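Many museums keep bones in drawers that few people open. At Kestora, tray 2144 holds 14 fragments from the Bason cave, and I think they should go back to the town of Bason.

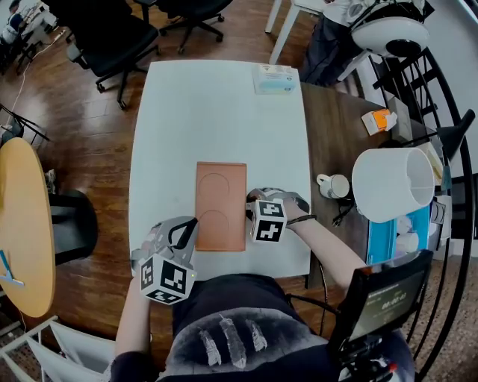 The usual answer is that small museums can't control humidity. This was maybe true when the bones were taken. The Jokunwood museum now has two climate rooms and lends pieces to others.
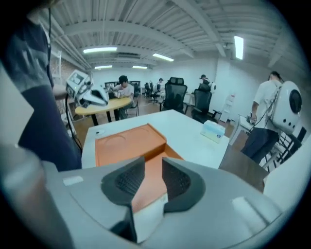
*An orange tray on a white table.*

I don't say that research must stop. Casts and scans serve for most questions, and for the rest a scientist can travel five hours by train, as I did in March.
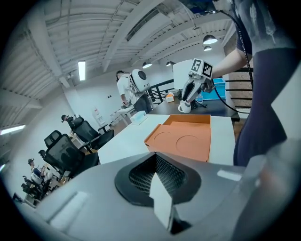 *The tray, with its two round depressions.*

Price is also mentioned often, but the cost of moving one drawer is small. I would like Kestora to answer the town's letter first.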